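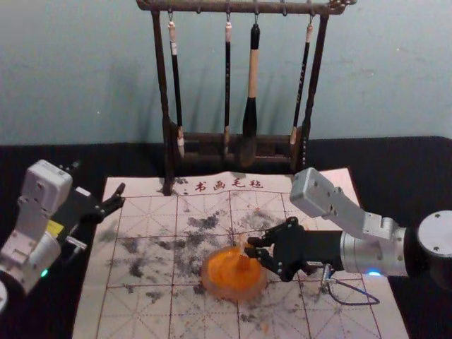
*Kumudini Saha*

# Dry hopping a small batch pale ale at home

I get asked about dry hopping more than any other bit of homebrewing, usually by someone who's made two or three kit beers and wants one that smells like the stuff they buy by the can. Good news, it's easy! You're putting hops in a fermenter and waiting. Most of the fiddling is about when to put them in and how to keep the air out while you do it.

I'm assuming you've already got a pale ale bubbling away. Mine was a 19 litre batch on Virklow ale yeast, pitched on a Saturday and left in the laundry, where it's nice and cool.

## What you'll need

- 44 g of hop pellets for a gentle aroma, or up to 100 g if you like it loud
- a fine mesh hop bag (optional, more on that in a minute)
- no-rinse sanitiser in a spray bottle
- a hydrometer
- a fridge the fermenter fits in, if you can swing it

I use a Treso fermenter with a wide screw lid. The skinny-necked ones work too, but getting a swollen hop bag back out of one is a job I wouldn't wish on you.

## Picking the hops

Use whatever you like the smell of. I split mine between Citra and Mosaic because I had half a packet of each in the freezer. Keep opened packets sealed and frozen, and have a sniff before you use them. If they smell like old cheese, chuck them.

My local shop, Skellau, sells pellets by the gram, which is handy when you only want a little of something odd.

## When to add them

Take a gravity reading. I started at 1,050 (some people write it 1.050, same thing) and I wait until it's dropped to 1.014 or so. There's still a bit of yeast activity left at that point, and the yeast will mop up some of the oxygen you let in when you open the lid.

You can also wait until fermentation has completely finished. I did it that way for years and the beer was fine, but I reckon it goes dull sooner in the bottle.

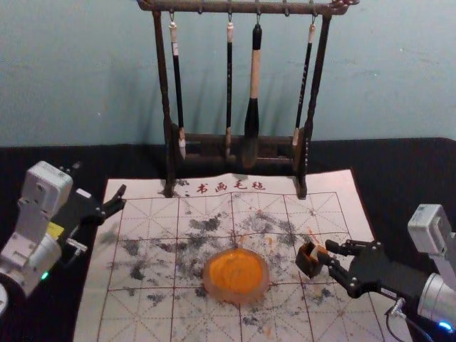
Once you've settled on your moment, do it quickly:

1. Weigh the hops into a clean, sanitised jug.
2. Spray the lid, the rim and your hands.
3. Open the lid just far enough, tip the hops in and close it again.
4. Leave it alone.

Go slowly with the tipping. Pellets give the dissolved gas something to fizz on, and if you dump the lot in at once the beer can foam right up over the top. I lost a fair bit onto the laundry floor that way – my own fault, I was on the phone.

## Bag or no bag?

Loose hops give you more aroma, and a bag gives you less mess. If you use one, get a big one, as pellets swell up a lot and the ones in the middle stay dry if they're packed tight. I boil mine in a saucepan for ten minutes first. My current one is a Tkachenko bag with a drawstring and it's lasted well.

## How long to leave them

Three days is my usual. Past a week I start to get a grassy flavour, a bit like lawn clippings. Keep the beer at fermentation temperature for those three days, then check your gravity again. Hops can wake the yeast up and knock off another point or two, so you want the same reading two days running before you bottle.

After that, I chill the whole fermenter for two days. The hop bits sink, the beer clears and bottling is far less of a pain.

Drink it fresh. Mine's at its best from week three, and I try to have the last bottle gone by week ten.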